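4. Where the lint goes

Black cloth is bought because it does not show the dirt. This belief was held at every one of the nine workplaces we visited around Fondthorpe, and it survived our visits unharmed. Black cloth hides grease, ink and most kinds of tea very well. Lint is pale, and on black it shows up like snow on a coal heap.

Section 3 dealt with flat cloth: curtains, table covers and the backs of chairs. Flat cloth is easy to study and easy to clean, and the Flostis roller does well on it. We now turn to cloth that has been gathered, pushed up or left to slump, where most of the cleaning instructions we collected fall silent. One of them, printed on a card supplied by Restero, tells the reader to "smooth the fabric before use" and leaves the matter there.

Figure 4 shows the kind of surface we mean. The sleeve lies in deep horizontal folds, one on top of another, and its matte, slightly fuzzy face carries faint light flecks of lint. A narrower stretch of black sleeve lower down is flecked as well. Between the two is a collar of smooth black rubber.

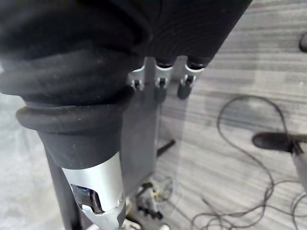 Hanne Tredwick
Research Fellow in Textile Care, Nigatu Institute

Figure 4. Bunched black fabric with lint on its surface, above a rubber collar and a narrower section of sleeve. Bare metal at lower left of centre; a ribbed black covering with metal brackets along its lower border at the top.

Two points follow from this kind of cloth. The first is that a fold has an inside, and a photograph has no opinion about it. What can be seen in Figure 4 is the outer curve of each fold, and we scored only that. Anyone hoping for a figure for the whole sleeve will have to unfold it, at which point it becomes a different sleeve and belongs in Section 3.

The second is that texture matters to the person holding the brush. A fuzzy face has plenty of small ends for a fibre to catch on, while smooth rubber has none to speak of and can be wiped with a damp cloth. Staff knew this perfectly well. They wiped the rubber parts of things often and with some pride – the cloth, when we asked, was usually due to be done in June.

Ribbed coverings such as the one at the top of Figure 4 fall somewhere between the two. The ribs give the brush a direction to follow, and our cleaners liked that. They liked it less near a border with metal fittings, where a long stroke has to become several short and rather bad-tempered ones. We scored these edges separately after the first trial, having learnt that an average taken across them pleased no one.

Scoring was done by eye from photographs, on a scale from "clean" to "needs doing". A finer scale was tried and dropped. It had 1,000 steps, and the two scorers agreed on none of them. The short scale is coarse, but the scorers were still speaking to each other at the end of it, and their sheets could be compared without a referee. The results for gathered cloth are given in the next section, with the outer curves of folds listed first.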